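Workshop notebook, bottle handling
September 2, 2018 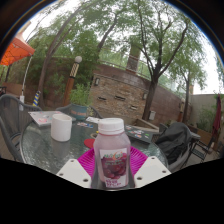
Patio table, bottle held low, pink plate underneath. Fingers on the base of the bottle, cap well clear.

Back to the Sampaio job. For anyone picking this notebook up cold: Sampaio run the drinks counter and the terrace, Fulter do their bottling, and we're supposed to say by November whether the clearing and restocking side can go over to the arm. I've been putting off writing up the people part since it's harder to draw than a bracket, so this entry is mostly that (bracket stuff at the bottom, skip ahead if you want).

First, grip. Low on the body is still my favorite for a bottle with round shoulders. Go up to the shoulders and a flat finger has only a curve to push on. Valter Lobo wants to grab under the cap, same as the Zokard line does it, and he may be right for full crates, where you can't get down between the bottles at all. For single bottles on a table I'm sticking with low. We argued about this over lunch and got nowhere, very enjoyable!

Also on my mind: clear plastic on a glass tabletop. Rippled glass, too. That's a horrible combination for finding edges, and terraces are full of it. A plate with a strong color behind the bottle gives you an outline for free. Can't ask customers to order their drinks on magenta plates, but I'd love to see whether a colored service mat does the same thing. Adding it to the list.

OK, the people part. I spent a shift with the Sampaio crew and carried trays, badly. On a busy day they move up to 600 bottles between the cold store and the counter, and almost all of it is bending, lifting, turning the label to the front, next one. Everyone I talked to would hand that over tomorrow. My wrists would too, after one shift.

Clearing tables was a different story. I had it down as the same job with more walking. The crew don't see it that way at all. They chat while they clear, they see who wants another drink, they know when a table is in the middle of a card game and should be left alone. Tips come out of that as well, and two of them brought it up before I did. If the arm takes clearing, somebody's pay drops, and I don't think that was in the Sakville proposal anywhere. I went back and checked. It has a page on cycle times and one line on staff, "redeployed as needed." Redeployed to what?

My suggestion to Valter is that we do restocking only for the first stage and leave the tables to the crew. He worries the numbers get thin, with the budget at 3,000 for fixtures and most of it already spoken for. Fair. But I'd rather show up with a smaller thing the crew will use than a big one they unplug.

One more from the shift lead: who gets called when it jams at closing time? Right now the answer is me, and I live 4 train stops away, so we need a better answer. She wants two of her own people trained to clear a jam and restart, and paid for knowing it. Put that in the plan in ink.

Bracket stuff:
- finger plates, try a softer pad on the inner edge, same hole pattern
- soft bottles: grip force down a notch, then 150 cycles before anyone touches the settings again (Valter, this means you)
- Fulter owe us empties with the new label
- colored mat, ask Sampaio if they have any old ones lying around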